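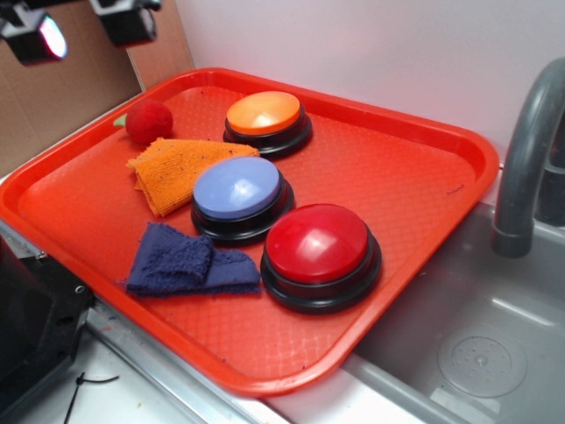 A tray of buzzers, folded cloths and a small red ball beside a sink

Demonstration gathering is the part of robot learning in which people produce the examples that a learning system is later trained on. An example, usually called an episode, is a recording of one task from start to finish: what the cameras saw, how the arm moved and when the gripper opened or closed. The system learns to connect the first of these with the other two. It is slow, hands-on work, and a surprisingly creative kind of work too.

Methods
The most common method is teleoperation, in which a person steers the arm from a distance with a second, smaller arm or a handheld controller. In kinesthetic teaching the person takes hold of the arm itself and guides it through the task. Teleoperation keeps the operator's hands out of the camera view – a real advantage when the pictures are part of what is learned.

Objects and setting
Household objects are favored, and a good set mixes shapes and materials that ask for different grips. Push buttons with domed caps come in bright, easily named colors, so the same set can serve for instructions such as "press the blue one" or "move the red one next to the orange one." Terry cloth is prized for the opposite reason: it never folds the same way twice, and every episode with a towel is a little different from the last. Small soft toys fall in between, forgiving to grasp but quick to roll away.

A tray gives the task a clear boundary and can be lifted, turned or shifted as one piece. Many groups work at kitchen counters and sinks, where shiny caps and faucets throw back highlights that a system will also meet in ordinary homes.

The Bosau set
A small but well-liked collection was made in Bosau under Marthinus Mahlangu, who had earlier run a similar effort in Tallton. Recording ended on August 25, 2018, with 3,585 episodes kept. Operators worked in blocks of up to 30 episodes, and the objects were rearranged by hand between one episode and the next. Each episode was paired with a written instruction in plain language. The tables of start times, outcomes and operator notes were checked in Stata before release.

Mahlangu's group also kept failed attempts, marked as such, along with episodes in which the operator missed a grasp and tried again. These recoveries became the most requested part of the set – a delight to the operators, who had thought of them as their worst takes.

Variation
How much to vary a setting is still argued over. Stöcker's rule, a rule of thumb among operators, holds that 2 things should change between episodes and everything else stay put. Others change the layout, lighting and camera height freely and accept that more examples will be needed.

See also
Imitation learning
Teleoperation
Grasp planning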